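Speaker notes: What to do with a leaked document once you have it
Wanda Lis
Regional Press Workshop, session two
January 15, 2021

(Wait for the late joiners. Mention that the chat is on. Mention that I can't read the chat and talk at the same time, so Leandro Ocampo is reading it for me and will interrupt.)

Slide 1. Title

Good morning. I have been editing stories built on leaked paper for long enough that some of it was paper. I was asked to talk about "best practices in the handling of unauthorized disclosures." I'm going to talk about the time we got one mostly wrong, which is a shorter subject and one I know better.

Slide 2. The Stulari file

Background for anyone who wasn't in the state. Stulari was a consulting shop that did opposition research for candidates of both parties, sometimes in the same race. In August a source sent us 842 pages of its internal email. We had two reporters, one of them on a borrowed laptop.

(Pause. Someone will ask who the source was. The answer is no.)

The first thing we did was make a spreadsheet. The second thing we did was search all 842 pages for our own names. I'd like to say that was a security measure.

Slide 3. What we printed first

What we printed first was the funny stuff. A deputy campaign manager calling a sitting county commissioner "a damp sandwich." A long thread about who had eaten whose birthday cake. It got more readers than anything we ran that year, and the commissioner's people had lapel pins made.

What we did not print first was the invoice on page 219. The invoice showed that a firm called Proser had been paid to run a fake tenants' group in the middle of a fight over a zoning bill. We had it from day one. It was in the spreadsheet. It was in a column headed "boring?"

(Let that sit. If they laugh, fine. If they don't, go on faster.)

It ran nine days after the sandwich, on a Saturday, under a headline I wrote and won't be reading aloud.

Slide 4. Gossip is a format

I want to be fair to gossip. People read it, and sometimes it's how you learn who has fallen out with whom, and people who have fallen out return calls. But a leak comes with its own idea of what's interesting, and that idea belongs to whoever packed the box. Emails are full of insults because insults are what people put in emails. The deals get done on the phone. So you go through somebody's inbox and come away believing that politics is made of rude nicknames, and you write that down, and your readers come away believing it too.

Meanwhile the tenants' group had a website, a logo, and 2173 signatures, a good number of them in alphabetical order by first name.

Slide 5. Who wanted us to have it

We spent one meeting on this. It should have been three. Our source had a motive, as sources do, and we talked ourselves into treating the motive as a personal matter, like a medical condition. A rival shop, Beyene, picked up four Stulari clients that fall. I don't know that there's a connection. I know we didn't ask until December, and by then nobody who could answer had the same job.

What I'd ask today, on the first morning:
Who loses if we run this?
Who is missing from it? Whole people can be absent from an archive. One partner at Stulari sent two emails in the entire 842 pages, and both were about parking.
What dates does it start and stop on, and what happened the day after it stops?

(Leandro will want to add the point about metadata. Let him. Two minutes, then cut him off kindly.)

Slide 6. Breather

Drink some water. I'm going to.
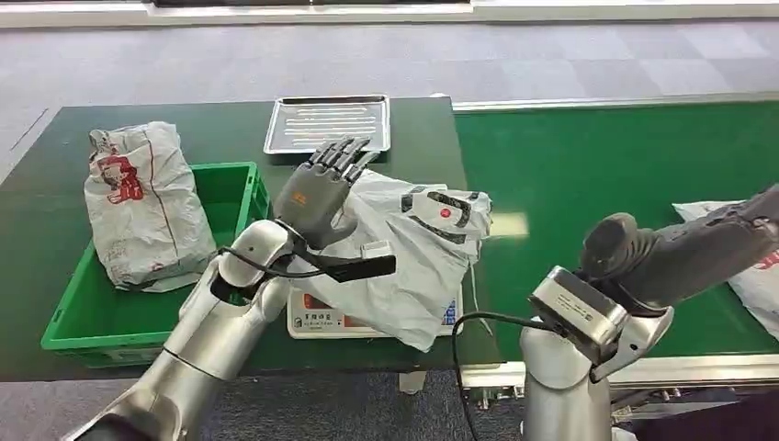

Slide 6: robotic hand above a plastic bag on a digital scale.

Slide 7. Checking

Right, back to work. People ask how we verified the emails. We called people and read their own words to them, and listened to how long they took to say "I don't recall that." Eleven seconds is the record. Then we matched travel dates to expense filings, which are public and which I recommend to anyone who has trouble sleeping.

We found one email that was off. The signature block had a phone extension that didn't exist until the following spring. One message, out of the whole lot, and a harmless one. We never worked out whether someone had added it or whether some office software had quietly updated the signature. We told readers about it in the eleventh paragraph. It belonged in the third. A state senator's office found it for us and read it out at a hearing, and for a week that one email was the story and the invoice went back to being boring.

Slide 8. The public record we already had

(This is the part I care about. Slow down.)

After all that, a graduate student wrote to point out that the Proser payment had been disclosed. It sat in a quarterly filing under the heading "community services," in the basement of the county annex, and had been there since before our source ever wrote to us. Anyone could have asked for it. The fee was a dollar a page.

I think about that dollar a lot. We'd stopped sending anybody to the annex the year before. It was slow, the parking was bad, and it never produced anything on deadline. A secret document made us pay attention to a fact that had been lying about in public, and then we paid more attention to the secrecy than to the fact.

Slide 9. What we changed

We go to the annex again, twice a month.
The spreadsheet no longer has a column called "boring?"
The first story out of any leak has to be one we'd run if the same facts had come from a press release. I've broken this rule once. The Workodier tapes were very funny and I'm not sorry.
Known problems with the material go up top.

Slide 10. Questions

(Likely ones: legal exposure, refer to the handout. Encrypted tip lines, refer to Leandro. Whether the commissioner got reelected: yes, comfortably. Whether I have one of the pins: in a drawer.)

If time is short, skip the exercise and send the invoice around as homework. Ask them to find the line that matters. Don't tell them the page number.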